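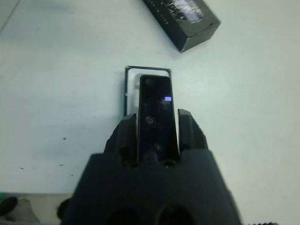 NEWS RELEASE – COMMUNITY AND LEISURE

Isstead Library of Things opens its doors, and its cupboards, in April

Residents of Isstead will shortly be able to borrow a carpet cleaner, a wallpaper steamer or a very long ladder without having to be nice to the neighbours first. The Isstead Library of Things opens in April in the former Rieger shoe shop on Truva Street, with 465 items ready to lend and a further shelf of things that are still being identified.

The idea is a simple one. Most households own a drill, use it for a few minutes a year and spend the rest of the time moving it out of the way to get at the ironing board. Members of the new library will pay a small yearly fee, take home what they need for up to 11 days, and bring it back clean. The word "clean" appears four times in the membership agreement and is in capitals for three of them. 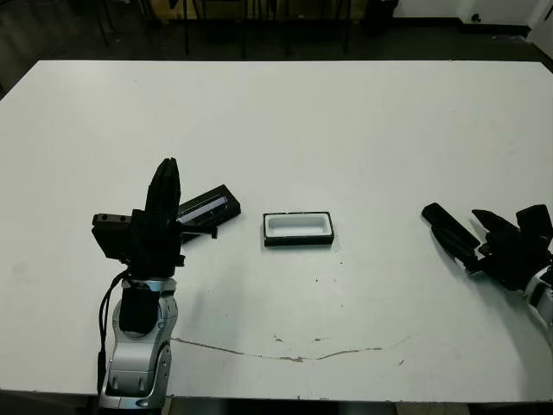
White tabletop, with the usual scuffs.

The collection was built up over the winter from a public appeal, which asked for useful household goods in working order. The town was generous. It gave sewing machines, tents, hedge trimmers, a cider press and a quite remarkable number of fondue sets, most of them still in the box with the gift tag attached. Fondue sets will be lent free of charge and there is no limit on how many a member may take.

Everything electrical has been tested and labelled, and each item comes with a printed card of instructions. Where the original manual had gone missing, the card was written from scratch by people who had never used the thing before, and it is hoped the results are the clearer for it. The card for the bread maker runs to two sides – the card for the ladder says "up" and "down" and gives a telephone number.

Opening hours have been set with working people in mind, and the counter will stay open until 8pm on two evenings a week. Items can be reserved online through the Famuvier booking system or by calling in.
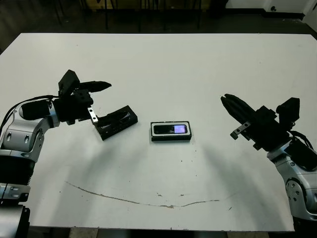 Some 300 households have signed up already, which has led to a waiting list for the pressure washer before the doors have even opened. A second pressure washer is being sought. Anyone who was given one for a birthday and has yet to forgive the giver is warmly invited to get in touch.

Late returns will be charged at 50p a day. There will be no fine for items brought back early, though staff may ask how the shelves turned out.

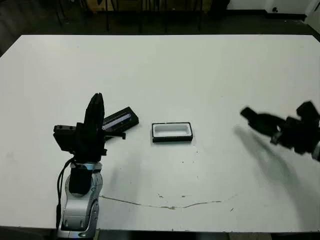 Issued by the Isstead Library of Things, Press and Membership Desk

Notes to editors

The shop has 480 square feet of floor space, including the stockroom, and has step-free access from the rear yard. Membership is open to anyone aged 18 or over living in Isstead or the surrounding villages. Proof of address is needed on joining.

Donations can be left at the counter during opening hours. Please do not leave them in the doorway overnight. Mattresses, paint and further fondue sets cannot be accepted.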